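Sim notebook, November, gripper comparison (kitchen island, bowl task)

Right, back on the narrow fingers after yesterday's grumbling. 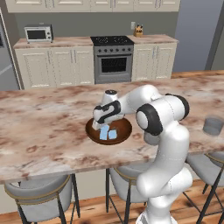
Rhea wanted both finger sets run with the same controller gains, so I copied hers over and left them well alone. Stiffness is 795 on the wrist, damping untouched. Branislav thinks that's too stiff for anything near a rim and he may be right, but I'd like to change one thing at a time for once!

22 tries per finger set. The wide Drikitz pads got 9, which is rubbish. They come down fine and then nudge the neighbouring cube, and with two cubes nearly touching in a shallow bowl there's just no room for them. The narrow Anine ones got 17. Most of the misses were on the cube nearer the front rim, where one finger catches the wood on the way down (contact log says so, anyway).

Turning the wrist 90 degrees before the descent looked promising on the couple I did by hand. Haven't counted those.

Still to do: rerun the wide pads with a slower descent, ask Dexter whether the cube friction is his number or the default, and find out why the sim pauses for 2 seconds at every reset. Josué reckons it's the marble texture reloading. Hmm.

Vitória has the logs if anyone wants them.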